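Jirnwood Studios Open Day: Old Jokes, New Gift Shop 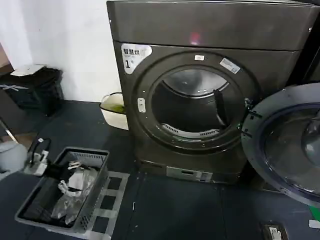 Cludness went off the air long enough ago that its youngest fans were born after the finale, and on Sunday the studio opened its doors to anyone who could find the parking lot. I watched the show the way most people my age did, sick on a couch, in no order, during the years when it ran in the afternoons between a judge and a cooking program. There are 338 episodes. I would have said I had seen all of them until I stood in line with people who really had. The premise, for anyone raised without television, is that two ex-spouses inherit the same apartment building and spend most of their time in its basement laundry room, arguing. So much of my childhood happened next to a dryer like that, a big dark front-loader with a round mouth and an empty steel drum, that I can't do a load of towels at home without waiting for someone to walk in with bad news. Half the great entrances in the show were timed to a dryer door.

Jirnwood sits behind a tile warehouse and a place that sells hot tubs. You come in through what used to be the scene dock, get a wristband, and are passed to a guide. Ours was Jacinto Alvarado, who started as a page when the show was still taping and has the voice of a man who once had to quiet a studio audience by himself. He told us the tour would last 63 minutes. I asked how he knew. "Because at 64 they send the next group in on top of you," he said.

We began in the audience seats, which are narrow and face a stage much smaller than you'd guess. Everything on TV is smaller than you'd guess, and tour guides know you are going to say so. Jacinto let us all say it, one at a time, and then explained how the warm-up worked. There was a comic, there was candy, and if a taping ran past ten there was pizza. The laughter was real, he insisted, though on long nights it was the laughter of people who had been promised pizza.

Then the hallway set, with the elevator that never went anywhere. You can stand in it and have your picture taken for a fee. The doors are pulled open on a rope by a stagehand standing off to the side, and the ding was added later. A man in front of me took this very hard. His wife had to steer him on toward the costumes.

The costumes are in glass cases, well lit and on headless mannequins. Leonie Schmieder's green coat has a case to itself and a bench in front of it, as if it were a Rembrandt. She wore it in the season two finale, when Gwen leaves for Omaha and comes back before the credits. Up close it has a coffee stain on one cuff. The card on the wall calls this "original wear."

Schmieder herself was there after lunch for a panel, with Malte Kuhlmann, who played the ex-husband, and Iolo Jarman, who created the show and seems never to have been asked a question he enjoyed. The panel was in the big tent out back. It holds 900 and it was full, and the heaters were on our side, so we had the full benefit of them. Kerstin Gerlach moderated. She hosts the rewatch podcast and knows the plots better than anybody on the stage, which led to some awkward moments. She asked Kuhlmann about the Baumgart episode, a fan favorite in which the landlord's parrot is subpoenaed. He said he had no memory of a parrot. She described the parrot. He said it sounded terrific.

Naturally somebody asked about the money. Flarnix picked up the whole run in May, and the number of people watching it now has made everyone involved newly interesting to the press. A woman near the back wanted to know whether the cast still gets a check. Kuhlmann said he did, and that the latest one had paid for a very nice lunch. Schmieder said hers had paid for a very nice kitchen. There was a short pause while he worked that through. Jarman looked at the roof of the tent.

The reunion question came next and got the usual reply, that they'd all love to if the script was right. Jarman was asked whether there was a script. He said there was a document. The crowd cheered the document.

I'd skip the food truck, which had run out of everything except a pretzel named after the parrot. The gift shop is unavoidable, as it contains the exit. I held out against the tote bag and the mug and then bought a reproduction of the "NO DYEING IN MACHINES" sign from the laundry room, for more than I'd like my own ex-spouse to hear about.

If you go, get there early and take the first tour, when the guides still have their voices. Park by the hot tubs. The next open day hasn't been announced, but Jacinto says they do 3 a year, and that the man from the elevator has already asked about it.

Contact the editor | Submit a visit report | Copyright, all rights reserved | Back to top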